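Hundia Kitchenware Names

A word list of everyday kitchen and table items in British English, with notes on regional use.

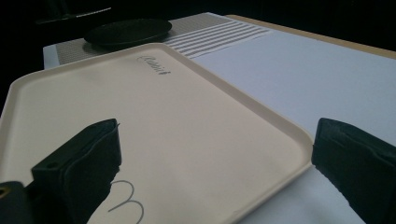
Serving tray, cream plastic, with a low raised rim.

What is in it

The list has 524 entries. Each gives a headword, a plural, a short meaning and any other names we were sent. Regional names are marked with the county or city where the sender grew up. Entries with two spellings keep both, the commoner one first.

Files

words.csv is the main list.
regions.csv gives the place names used in the notes.
changes.txt records edits since the December release.

How it was made

Sharon Mfaume wrote the first 200 entries from old shop catalogues. The rest came in by post and email and were checked by Wafula Mfinanga and Tumaini Owino. An entry needs 2 separate senders before it goes in.

Known gaps

Scotland and Northern Ireland are thin. Baking tins are well covered, cutlery less so. "Tea tray" and "serving tray" are still separate entries and will probably be merged. Trade names are left out unless people use them as ordinary words.

Use

Free to copy and change, as long as you credit Hundia. Send corrections to Abdelilah Chraibi with the headword in the subject line.

Last updated 6 September 2021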